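September 2, 2026

Bench layout again. Four yellow bins, two per side, steel tray between them with paper in the bottom. I had wanted the tray nearer the front edge, but the reach from either side is then unequal, so it went back to the middle.

The bins came from Zisham, 36 to the carton. Rims are thick and the floors scuff quickly. For sorting boards that is acceptable. For the small cylindrical parts it is less so – they travel when a bin is nudged, and in July one spent a whole afternoon under the cabinet. Felt liners from Flitham would stop that. They also shed, and I do not want fibers on a board.

The table seam is still a nuisance. The two sections drifted apart last month and I leveled them with a 20 mm shim under the left foot. Anything set down across the joint should be checked for rocking before work starts.

Paper: plain white, changed when marked. The tray scratches solder pads if the boards go straight on the metal. Entered in the log as item 344.

Red boards today, the round type from the Takács order. Boards and loose parts are to stay in separate bins from now on.

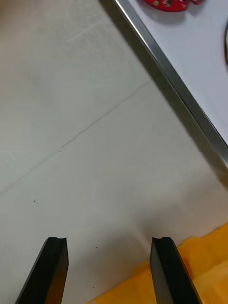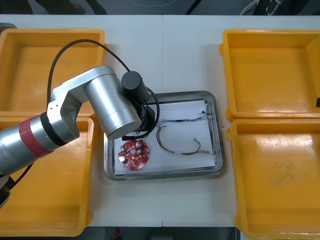
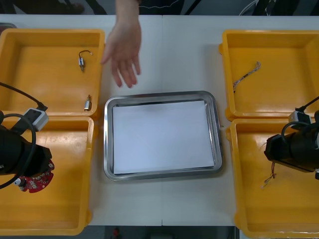

Carla Nseir wants the bins labeled on the rim, left pair first, and thinks the paper should be taped at two corners so it stops creeping. Tape leaves residue on steel, I told her. Then use the low-tack kind, she said, there is a roll in the second drawer.

Will try one corner.

Contact | © 2026 Cluvier Bench Notes | Back to top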